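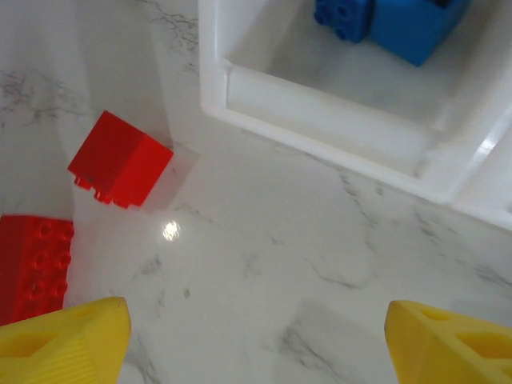 # Sorting cell, bench 2 - May notes

Carried over from the last entry: still on the returned block sets from Stomstead. Blue goes in the bin, red stays out on the marble top until the blue is done, then we swap bins. Same order as we did it by hand.

Changed this morning:

- Overhead lamp turned down one step. The glossy top throws a white spot back up, and the wrist view loses an edge now and then when a block lies close to it. Matte sheet is on order. Tried a gray cloth for an hour and took it off again, blocks drag on it and the flat ones ruck it up.
- Approach height lowered for the flat bricks. They sit low, and when one is lying studs up the fingers have very little side to hold.
- Release point moved further in from the near rim. The rim is thick and rounded and a block let go too early rides on it.

Finger pads: the yellow set is the third shape we have tried. The ridges help on the smooth faces. The tips are a bit pointed for my taste, fine on the cube-shaped bricks, less good on a long one if the grip isn't near the middle. Leave them on until the end of the batch so the notes compare.

## Bricks on their side

Most of the trouble is still the big cube-shaped ones when they land tipped over. With the open underside facing sideways, one finger can end up inside the hollow and the other outside, and then the block comes up hanging by its wall. It usually stays on. When it doesn't, it drops on the rim or back on the table and the cell waits for somebody to come over.

Two ways around it:

1. Turn the wrist so both fingers close on solid faces. Works if there is room on both sides.
2. Nudge the block first, then look again. Slower, and it sometimes pushes the block into its neighbor.

I've set it to try the first and fall back on the second. Second shift at Moltmont runs theirs the other way round and says it makes little difference to the day's total. I'd like to see their log before believing it. Their bricks are mostly the small size.

## What the people are doing now

Writing this down because the Grino office asked for it and I'd rather have it here than in an email.

Before the cell, sorting was two people on one table, changing over every 20 minutes or so because of wrists and boredom. Now one person looks after the cell and the other is on inspection and repacking full time. Hours are the same. The work is different, and it hasn't suited everyone equally.

Things said at the bench that I think are fair:

- Inspection is harder on the eyes. Picking was dull but you could talk while doing it. Checking for bite marks and cracked studs you can't.
- Minding the cell is broken up badly. It runs well for a stretch, then stops twice in a row, so you never get properly into anything else. Up to 15 minutes can go by with nothing to do, and then you are needed right away.
- The stop tone sounds like the one on the shrink wrapper. People walk to the wrong machine. Will change it.
- When we sorted by hand we threw out damaged pieces as we went. The cell doesn't judge that, it picks by color, so all the damaged ones now arrive at inspection in one go. I had not allowed for this in the plan and the inspection bench needs more room for it.

On the good side, the wrist complaints have gone down, and the person who used to do the late sort gets away on time. Also, the bins come out cleaner by color than they did by hand, mostly at the end of the day.

Rotation: we agreed to swap cell and inspection at the break instead of by the week. Trying it until this batch is finished. Anyone who wants to stay on one side for a day can, just say so beforehand.

Training: everybody on the bench should be able to clear a stop and restart without calling me. At the moment only part of the crew can. The restart card on the post is out of date, it still shows the old two-button sequence. New card is half written - needs the bit on reaching in. Hands stay off the table until the arm is parked and the light is steady, also for a single dropped brick. I've done it myself the wrong way and I'd like that to stop, me included.

## The light blue question

Blue is two shades in these sets, a navy and a sky blue. Stomstead takes both as blue, so both go in the same bin. Nomura wants them apart. For Nomura we'd need the next compartment of the tray and a tighter color setting, and the darker lamp won't help with that. Do not save the Stomstead settings over the Nomura ones, they have nearly the same name in the list. I'll rename them.

## To do

- [ ] Matte sheet, chase the order
- [ ] Change stop tone
- [ ] Finish restart card, take the old one down
- [ ] Wider shelf at inspection, ask for the one from the stockroom
- [ ] Get the Moltmont log for tipped bricks
- [ ] Rename color settings
- [x] Lamp down one step
- [x] Release point

Left the cell on slow for the afternoon with the new approach height. If it scrapes the table on a flat brick, put the height back to the old value and note which brick it was.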